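Larham Disputes Zestar Account of Gripper Width Fault

Independent test shop says the February firmware notice does not cover what its staff saw, and asks for a recall of the affected trigger units

Last updated: February

Larham, the independent test shop for hand-held robot tooling, today published its findings on the Ultard hand-held gripper and called on the manufacturer, Zestar, to withdraw its statement that the fault reported by customers is "a display matter with no effect on safety or on recorded data." Larham does not accept either half of that sentence.

The fault is simple to state. After a long stretch of use the gripper reports a jaw opening that is smaller than the real one. In the worst unit Larham tested, the reading was off by 7 millimeters, enough for the software to log a firm grip on a part that the fingers had not touched. The operator gets no warning. The status light stays green.

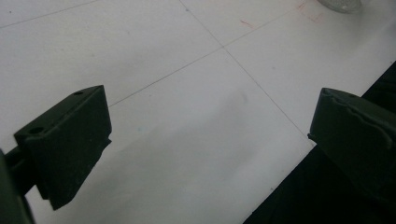 Gripper fingers open over a tiled floor, nothing held. Photo: Larham

Zestar blames a filter in the software and says an update cures it. Larham installed the update on 3 units and ran each for 3,000 open-and-close cycles. Two of them drifted again before the run was finished. The third held its reading, and Larham has no explanation for that and will not pretend to have one.

"We were told this was fixed, so we tested whether it was fixed," said Antigoni Alexiou, who led the bench work. "If it were only a filter, a reset would bring the number back. A reset brings it back for a while. Then it wanders again. That looks to me like something moving in the trigger housing, and a download won't tighten a loose part."

Larham opened the trigger housings after the cycle runs. In the two units that drifted, the small magnet that the position sensor reads had shifted in its seat. In the unit that held, it had not. Three units is a small sample and Larham says so in the report. It is also three more than Zestar has described in public.

The safety question comes from what happens downstream. Recordings made with these grippers are used to teach robot arms how far to close, and how hard. Mitsotakis-Vlachou, a parts handling company that trains its own arms this way, stopped a cell in February after an arm pressed down on a metal part it had already gripped and threw it against the guard. No one was hurt. The guard was closed, as it should have been, and the cell has not run since.

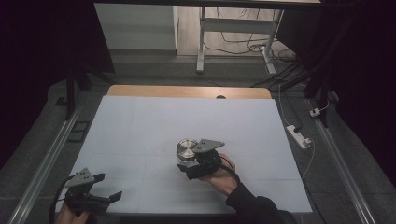 Company staff then went back through 200 recordings of the same job, in which an operator picks up, turns and sets down small parts by hand. Pantelis Katsaros, production manager at Mitsotakis-Vlachou, said the logged openings crept downward over the course of a shift while the parts stayed the same size.

"Zestar's first reply was that our people were squeezing the handle unevenly," Katsaros said. "Maybe they were. People do. But a tool made to be held in a hand ought to put up with a hand."

Larham has not shown that the sensor fault alone caused the stoppage. The arm's force limit was also set higher than Larham would advise, and Mitsotakis-Vlachou has since lowered it. Ottilie Eberhard, who reviewed the incident for Larham, said both things can be true and that the settings error does not let the gripper maker off.

"The limit was set wrong, and that is on the site," Eberhard said. "But the arm was also working from bad numbers, and it had no way to know that - the tool vouched for them."

Larham is asking Zestar to:

- replace trigger units that show a shifted magnet, at no charge
- publish the test results behind its "no effect" statement
- add a fault light that comes on when the reading and the trigger position disagree

Until then, Larham advises owners to check the reported opening against a gauge block at the start and end of each shift, and to hold back recordings from any shift where the two checks do not match. Arms already trained on suspect recordings should be run at reduced force with guards closed.

Zestar was sent the findings before publication. Raffaele Costa, who handles customer support for the Ultard line, replied that the company "remains confident in the update" and is "reviewing the hardware comments." He did not give a date. Larham has asked for one twice.

The full report, with cycle logs and photographs of the opened housings, is available on request from Eyerusalem Ejigu in the Larham press office. Owners who have seen the same drift are asked to send the serial number, the firmware version and the two gauge readings.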